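Irnby workroom, monthly safety walk, September
Walked by: Vira Antoniuk
Follow-up: Lourenço Bastos
Form 2641

1. Exits and aisles. OK.

2. Floor cables. ACTION. Tape down or reroute before the Wednesday shift. 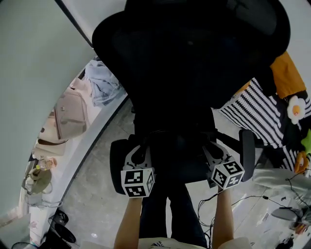
Staff who used to sort and fold at the Bultard benches now spend most of the shift showing the grippers how it's done, and their complaints have changed with the job. Fewer sore backs, more sore wrists. Boiko's guidance is a break every 18 minutes and most people skip it. The other change is that work has moved down to floor level, so black cables looped across the tiles near the chair are now a trip hazard we didn't have last year. Bags and shoes along the ledge should go in the lockers.

3. Grippers. Finger pads checked for wear, 4 pads, no tears. Wipe down at changeover.

4. Seating. Chairs roll. Lock the casters or swap for fixed stools at the teaching spots. Wila has quoted, waiting on approval.

5. Lighting and ceiling fittings. OK.

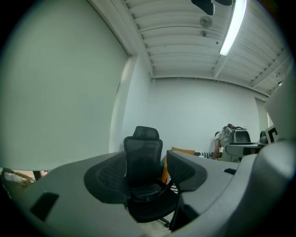

Item 4: mesh chair on casters, between the finger pads.

6. Training. 23 staff signed off on the grippers. Two on nights still to do.

7. Staff comments. Several asked whether sorting hours will be cut. Lourenço to answer in writing.

Next walk: same route, start 7:30 a.m.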